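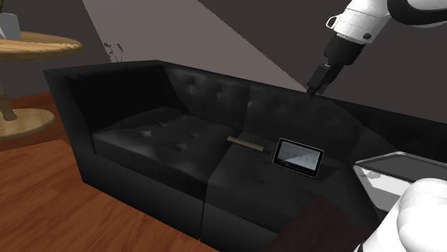
Tablet on the sofa.

Gristero Trip Planner: review
September 24, 2019

My wife and I booked a two-week island trip for April and used Gristero to plan the whole thing. It's a travel planning app for phones and tablets, with a website that does most of the same jobs. There is a free version and a paid one. We paid for a year, used it through the planning and the trip itself, and have since used it for two shorter trips closer to home.

Setting up

You start by making a trip and giving it dates. After that you can add places, bookings and notes by hand, or forward your confirmation emails and let the app read them. I forwarded 22 emails over a few months. It got the flights right every time. Hotels were mostly right, although it put one check-in on the wrong day and I only caught it when two nights overlapped on the calendar. Ferries were poor. Our ferry company sends its tickets as an attachment and Gristero doesn't open attachments, so those all went in by hand.

The paid version lets you share a trip so that more than one person can change it. Changes show up within a minute or so on a decent connection. If you both edit the same entry, the later one wins and the earlier one is gone with no warning. We lost a restaurant phone number that way.

Planning the route

You drop your stops on a map, put them in order and the app works out travel times between them. On the mainland it was close enough. Between islands it was hopeless. It gave us 57 minutes from Kimaro to Plerkley, which is how long the boat takes once it leaves the dock. It made no allowance for the boat running only twice a day, or for having to be at the terminal early with bags. If you are island hopping, get the ferry timetable first and build your plan from that. You can type in your own travel time for each leg, and I ended up doing that for every crossing.

There's a suggestions tab for each stop. For Kimaro it had plenty: beaches, snorkelling trips, a rum distillery, places to eat. For Plerkley, which is much smaller, it had 15 entries, and three of those turned out to be closed. The island's own tourism page was a better guide. Opening hours generally were hit and miss, so ring ahead if you're going out of your way for something.

Budget

I liked this part more than I expected to. You put in costs as you go, in whatever currency, and it converts them to dollars. It keeps paid and unpaid amounts apart, so we could see what was still owing on the villa. It also showed that we had spent $472 on ferries and taxis before we'd even left home, and that made us drop one island and stay longer at Gonduvura. I don't regret that. The beach on the north side was the best of the trip and we would otherwise have had one afternoon there.

The categories are fixed. Anything that isn't food, lodging, transport or activities goes into Other, and our Other was fairly large by the end.

On the trip

Offline mode works, but you have to turn it on for each trip and wait for it to download while you have wifi. The maps take up a fair bit of space. Once that was done we could open bookings and maps with no signal, and on Plerkley we had no signal most of the time. You can't add photos offline.

Flight alerts came through promptly. Battery use was normal with location turned off and heavy with it on.

Phone or tablet

The tablet version is the one to use for planning. The calendar and map sit side by side and you can drag a stop from one day to another. On the phone you have to switch between the two and it takes a lot of tapping. For checking a booking number in a taxi queue the phone is fine. The website prints a clean itinerary, one day to a page, and I'd print a copy whatever else you do.

Support

I wrote to them once about the wrong hotel date and had a polite answer three days later. They said to delete the entry and forward the email again. I did, and it came up with the same wrong date, so I fixed it by hand.

Worth paying for?

For a single resort stay, use the free version. If you have several stops and someone else is helping with the bookings, the paid version is worth it for the sharing and the offline maps. We've renewed ours for another year. I'd give it three and a half out of five, and four if they ever sort out the ferries.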